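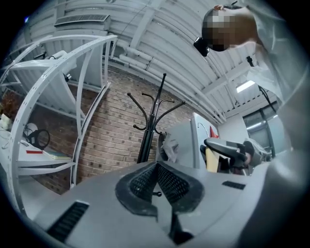
I have owned four coat racks in my adult life and have respected none of them. You buy one because you've decided to become a person who hangs things up, and within a week it is holding a tote bag, a different tote bag and an umbrella that belongs to a previous roommate.

The current one is black, a center pole with curved hooks coming out of the top, and it stands in front of the brick wall as if it's waiting to be asked to dance. I like it more than I meant to. Brick makes everything look as though you had a plan. Put a mop against brick and people ask where you got the mop.

Sohail Khattak sold it to me for 37 dollars when he left Landthorpe, and threw in a lecture on loading it evenly. Heavy coats go on opposite sides, he said, like a boat. I nodded and then hung my winter parka, my other winter parka and a backpack full of library books on the side nearest me. The rack went over at 2 a.m. I lay in bed assuming burglars, and thinking they could have the parkas.

So this October I'm trying again. The rules so far: one coat per hook, no bags, no scarves worn by the rack itself. Wet umbrellas go in the bathtub. Anything that hasn't left the building in a month goes back to the closet, where it can think about what it's done.

I also looked into wall hooks, like a grown-up. The man at the hardware store in Pradberg asked what kind of mortar I had and I said "pale," which ended that conversation. Drilling into old brick apparently takes a special bit and some faith in yourself. I came home with a sandwich.

Day seven of the rules and there are two tote bags on it. One of them has the other one inside, so I'm calling that a single bag. Next week, the shoes.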